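Ticket 135: second gripper kit, budget request
Status: on hold
Owner: Wouter Van Loon

October. Asero quote came in again, same price, now with a "planning bundle" I didn't ask for. Removed it.

Shek says 14 pads a year. We have used 3. I'd like to see where that number comes from before I sign for spares.

Drolludport wants the order in by 9:00 to hold the discount. I doubt the discount exists.

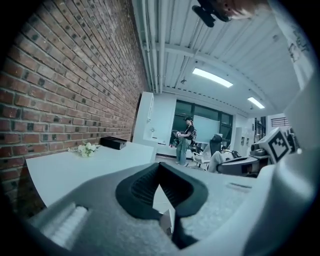
Can we put off the second kit until spring?
Spring is fine if the spare pads are ordered separately, at list price.

Left open, waiting on Shek.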